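홈 > 살림 노트 > 주방·작업대 > 나무 상판 관리

2019년 8월 20일 화요일 | 글 곽주원

지난달에 예고한 대로 Rakau 공방 오픈데이에 다녀왔어요! 원래는 도마 오일 사러 간 김에 구경이나 하자 했는데, 안쪽 방에서 Fudov 팀이 로봇 팔 시연을 하고 있더라고요. 저는 로봇은 잘 모르고 나무 상판 닦는 얘기라면 밤새 할 수 있는 사람이라, 보는 내내 제 눈은 자꾸 상판으로 갔습니다 ㅎㅎ

시연은 하루에 8번, 한 번에 대략 7분이었어요. 저는 점심 먹고 들어가서 두 번 연달아 봤고요. 로봇이 작은 물건을 집어서 옮기고, 다시 집어서 제자리에 놓고. 말로 하면 별것 아닌데 보고 있으면 은근히 숨을 참게 돼요. 진행하신 Wulan Lau 씨한테 이것저것 여쭤봤는데 의외로 우리 집 주방에서도 써먹을 얘기가 많아서 적어 둡니다.

먼저 상판 닦기. 이 팀은 시작 전에 마른 천으로 한 번, 꼭 짠 천으로 한 번, 다시 마른 천으로 한 번 닦는대요. 저는 늘 젖은 행주부터 들이댔거든요. 그러면 가루가 나뭇결 사이로 밀려 들어가서 나중에 하얗게 남는다고 하네요. 방향은 꼭 결을 따라서! 결이 휘어 있으면 손도 같이 휘어 가며 닦으면 됩니다. 집에 와서 식탁에 해 봤는데 확실히 덜 뿌옇더라고요.

두 번째는 물건 자리 정하기예요. Wulan 씨는 자주 쓰는 물건 밑에 종이테이프를 조그맣게 붙여서 자리를 표시한다고 했어요. 저도 양념통 자리에 붙여 봤는데 남편이 처음으로 참기름을 제자리에 놓았습니다(감격). 테이프는 일주일에 한 번 떼고 새로 붙이세요. 오래 두면 끈끈이가 남는데, 이미 남았으면 식용유를 면봉에 묻혀 살살 문지르면 떨어져요.

세 번째, 집게 얘기. 미끄러운 걸 집을 때 힘을 더 주는 게 답이 아니래요. 닿는 면을 넓게 하고 천천히 들어 올리라고요. 삶은 달걀이나 두부 건질 때 딱이죠? 집게 끝에 실리콘이 씌워진 거라면 벗겨서 안쪽까지 씻어 주시고, 완전히 말린 다음에 끼우세요. 덜 마른 채로 끼우면 냄새나요.
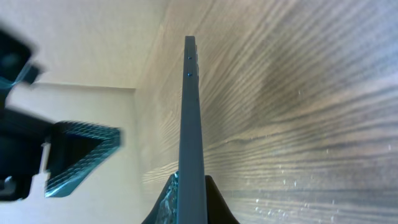 나뭇결이 물결치는 면 앞으로 길게 뻗은 로봇 집게 손가락. 오른쪽 아래에 하얀 점들이 자잘하게 보여요.

나뭇결 진한 상판은 얼룩은 잘 숨겨 주는데 밝은 가루는 오히려 눈에 잘 띄어요. 밀가루 반죽 자주 하시는 분들은 아시죠! 저는 손전등을 옆으로 눕혀서 비춰 보고 남은 가루를 찾습니다. 빵 부스러기는 부드러운 페인트 붓이 제일 편하고요.

나가는 길에 오일도 샀어요. Grilix 무향으로 작은 병 하나, 그리고 Do 면포 한 묶음. 면포는 삶아서 계속 쓸 수 있어서 키친타월이 확 줄었어요. 오일은 저녁에 얇게 바르고 밤새 두었다가 아침에 마른 면포로 닦아내면 됩니다. 바른 천은 뭉쳐 두지 말고 꼭 펼쳐서 말려 주세요, 이건 공방에서도 여러 번 강조하셨어요.

이날 다녀간 사람이 219명이었다고 해요. 다음 오픈데이에는 칼갈이 코너도 생긴다고 하니 무딘 식칼 하나 신문지에 싸서 가려고요. 입장은 무료, 주차는 1,000원입니다.

이 사이트는 더 나은 이용 환경을 위해 쿠키를 사용합니다. 계속 이용하시면 쿠키 사용에 동의하는 것으로 간주됩니다.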